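Ticket 313: Label printer skips every second label after roll change
Product: Trolska desktop label printer
Reported by: Flanberg shipping desk
Status: Closed
Priority: Normal

Original report
Printer worked fine until we put in a new roll this morning. Now it prints one label, feeds a blank, prints the next one. The light goes from green to amber after the blank. We tried turning it off and on. Same result on both PCs, so we don't think it's the computer.

Support, first reply
Please run the built-in test: hold the feed button while switching the printer on, let go when the light blinks. Tell us whether the test label has a blank after it. Also send the part number printed inside the roll core.

Customer
Test label came out, then a blank. Part number on the core is from Nijs. We used to buy the Grostari rolls but they were out of stock. Same label size on the box.

Support
Thanks. If the self test also skips, the driver and the shipping software are ruled out. The most likely cause is the gap sensor. It was calibrated for the old rolls, and a different backing paper lets a different amount of light through. The printer misses the gap and feeds on until it finds the next one.

Before recalibrating, take the roll out and clean the sensor window with a dry lint-free cloth.
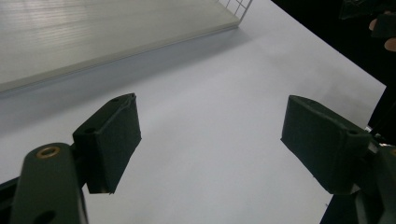
White tabletop.

Steps for calibration:
Load the roll with the labels facing up and close the cover until both sides click.
Open printer settings, Media tab, and set the type to Gap. Yours may be on Continuous.
Set the gap to 2 mm.
Press Calibrate. The printer will feed several labels and stop.
Press feed once. It should advance exactly one label.

Customer
Type was already on Gap. Calibrated, pressed feed, it advanced one label. Printed a batch of 20 and got three blanks, all near the end.

Support
Better, but the reading is still close to the limit. Please move the sensor slider to the center mark. It sits under the roll, left of the platen, and it's easy to knock when changing media. Then calibrate again.

Customer
Slider was almost all the way to the right. Moved it to the center and calibrated again. Ran more than 800 labels through the afternoon, no blanks, light stayed green.

Resolution
Sensor slider out of position, calibration values left over from previous media. Slider centered, printer recalibrated. No parts replaced. Customer will recalibrate when switching back to Grostari rolls.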